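Talks & Slides | Facilities and Housekeeping
14 shares 3 comments

Speaker notes: Consumables control in shared workrooms

Slot is after the coffee break. Start on time even if the room is half full. Slides 1 and 2 are title and scope, no notes needed.

Slide 3. Scope. The talk covers small consumables in rooms used by more than one group: wipes, eyewear, gloves, hygiene items, bottled liquids under one liter. It excludes chemicals that need a ventilated cabinet and anything on the controlled list. If asked about first aid kits, refer to the separate procedure. Do not get drawn in.

Slide 4. Starting position. The Lekdale building had 600 stock lines for consumables. Most were duplicates under different names. "Wipe, disinf." and "Disinfectant wipes" were two lines with two reorder points, so both triggered and the cupboard filled. Read out the two names, then move on.

Slide 5. Stock classes. Class A is used every day and kept on the work surface. Class B is used every week and kept within the room. Class C stays in the central store. The class is set by the frequency of use. Price plays no part in it. Repeat this, as the Kinier site got it wrong in the first year and locked up the cheap items with the expensive ones.

Slide 6. Containers. Use clear, open-topped containers for Class A and B. A level check should be possible from the door. Opaque bins need a lid lifted and a hand put in, and the check gets skipped. One item type per container. Mixed containers hide a shortage until the last unit is gone. Labels go on the front face, never on the lid, as lids get swapped.

Slides 7 to 9. Click through slowly.
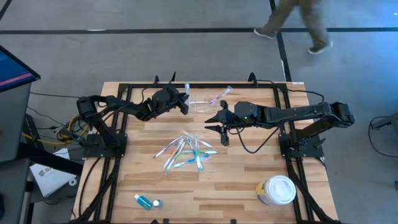
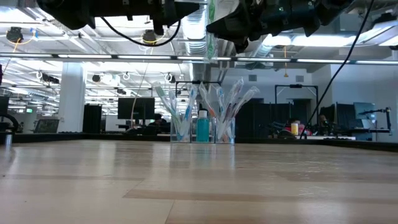
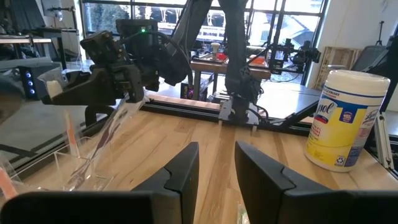

Slides 7 to 9: items on a wooden work surface. Clear safety glasses (7), toothbrushes in clear containers (8), Lysol wipes (9).

Slide 10. Reorder points. Formula is on the slide: daily use times lead time in days, plus safety stock. Safety stock for Class A is 2 full packs. For Class B it is one. Warn that lead time means the time from request to shelf, including goods-in. Supplier lead time alone gives a number that is too low. Work through the wipes case on the whiteboard if the clicker fails.

Slide 11. Expiry. Wet wipes dry out after opening, and the printed date applies to the sealed pack only. Write the opening month on the body with a marker, for example "May". Eyewear has no date but is withdrawn when scratched. Toothbrushes used for cleaning small parts are stored apart from those issued for personal use, with a different label color. This point always gets a question. The answer is in section 4 of the handout.

Slide 12. Counting. The old method was a full count every month. The new one is a visual check at 4 p.m. by whoever closes the room, with a full count twice a year. Rirport is the tool used to log the check. It takes one entry per container, full, half or low. Skip the live demo if the network is slow and use the screenshot in the backup slides.

Slide 13. Results. Stock lines went from 600 to a much shorter list, shown by class on the chart. The labels budget was 2000 for the whole building and was not fully spent. Currency is on the slide. Point out that the drop in lines came mostly from merging names, and that the amount consumed stayed flat.

Slide 14. Open issues. Returns from closed rooms have no owner. Part-used packs are still moved between rooms without a log entry. The Vishwakarma annex has not adopted the classes and orders by phone.

Backup slides: container sizes, label template, Rirport screenshot, reorder sheet. Handouts are on the table by the left door.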